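The Return of Enamelware

Reading time: 3 minutes

For most of the last century, enamelware was what a household bought when it could not afford anything better. It was light, cheap and easy to clean, and it was given to farmhands, soldiers and schoolchildren. When stainless steel and molded plastic arrived, it went to the garden shed. Its return to the kitchen has been slow, and the trade has only lately begun to take it seriously.

Heinonen, which has fired enamel on steel since its founders took over a disused stove works, employed 300 people at its height. By the time Elli Oksanen became director of production, the number had fallen to 13. The company now has 20 employees and a waiting list for its larger stockpots.

The process has changed little. Steel blanks are pressed, washed in an acid bath and dipped in a slurry of ground glass, clay and water. After drying they are fired, and the glass melts and bonds to the metal. A second coat supplies the color. The rim, where the coating is most easily knocked off, is finished separately, often in black or dark blue.

"The rim is where a customer first looks for a fault," Ms. Oksanen said. "We reject more pieces for the rim than for any other part."

Chipping remains the chief complaint. Enamel is glass, and a piece dropped on a stone floor will usually show it. Makers advise against sudden changes of temperature and against metal scouring pads. A small chip on the outside of a vessel does little harm beyond a spot of rust, but one on the inside is generally taken as a reason to retire the piece from cooking.

Collectors take a more forgiving view. Zerrin Başaran began buying old coffeepots at country sales and now owns 695 pieces, which she lends to regional museums. She prefers those that show wear. In her opinion, repairs made with solder or a small bolt and washer say more about a household than a perfect glaze does, and she has asked that none of her loans be restored. 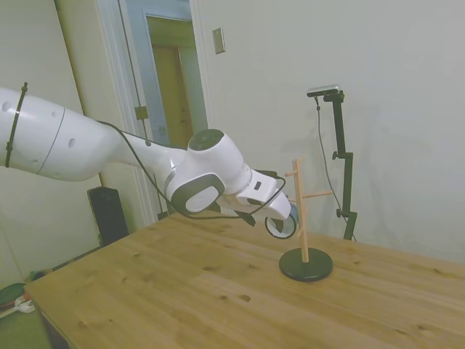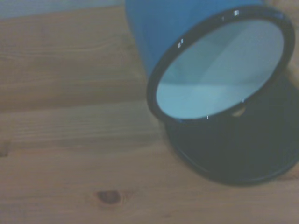
A light wooden tabletop appears in both photographs; the blue mug with the black rim is in the second.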